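Plurkness: teaching an arm the microwave door
Project report, Refilwe Steyn
Supervisor: Ragnheiður Bundgaard
Handed in 27/08/2026

When I joined in January the plan was a tidy lab bench, and I am very glad Ragnheiður talked me into a proper kitchen with a wooden worktop and other people's jars on it. The question stayed the same — can a policy trained on demonstrations find the door handle when everything near it keeps changing?
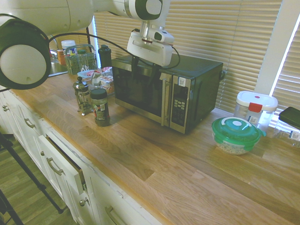 Figure 1. Arm and gripper over the microwave, side camera.

I recorded 202 demonstrations over 14 sessions, moving the jars and tubs between sessions and leaving the microwave itself alone. Each one was cut into short segments with Tistilik, which gave 2965 in all, and I then trained 3 policies on the same data with different camera inputs (one view, the other view, and both together).

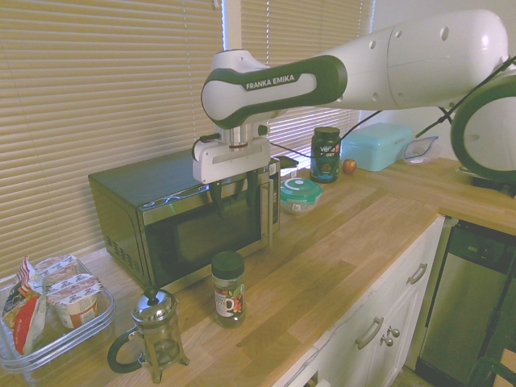
The two-view policy was the clear favourite, and I was so pleased the first time it pulled the door open cleanly! With one view it tended to close its fingers short of the handle, mostly when the arm itself hid the door. I would like to repeat the comparison with the microwave turned to new angles, which I ran out of time for.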